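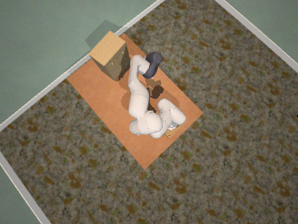 Kerstin Rønning wrote overnight that my damping figure for the upstairs floor cannot be right, and that I should repeat the whole run with the meter moved away from the wall.

Home Entries Archive Links

Sep 21, 2021

She is right about the meter. I had it 15 inches from the baseboard, where the joists are stiffest, and the readings came out low across the board. Moved it to midspan after breakfast and started again.

Method unchanged otherwise. Heel drop, one person, shoes on, six drops per position with a pause between them until the trace settles. Windows shut. The refrigerator downstairs has to be switched off at the breaker, or its compressor puts a hum into the lower end of the trace that looks like a floor mode and is not one. I forgot this for the first two positions and threw them out.

Midspan results are more believable. The main peak sits lower than it did in July, and the decay is slower. The carpet does almost nothing at these frequencies. It takes the click off a footstep, and people then assume the floor has been fixed. Gianni Mancuso still wants a thicker pad. I told him a pad is a fine thing for noise in the kitchen below and no use for a cup rattling on a shelf. He has ordered one anyway, from Trindcombe.

Blocking between the joists comes next. I counted the bays from the basement stair side and need 42 pieces, cut to fit one at a time, as the spacing drifts by up to half an inch toward the chimney. Lumber is on order. Screws and adhesive are in the garage.

File 2958 is the good run. The ones before it are kept but marked bad.

Replied to Kerstin with the new traces. She also asked whether the subfloor was glued. I do not know. One squeak near the door suggests nails only, and I would have to lift a strip of carpet to check. Will do that before the blocking goes in, and measure again afterward with the same shoes.

Knees sore. Breaker back on at 6, freezer fine.

Contact | © Floor Notes | Back to top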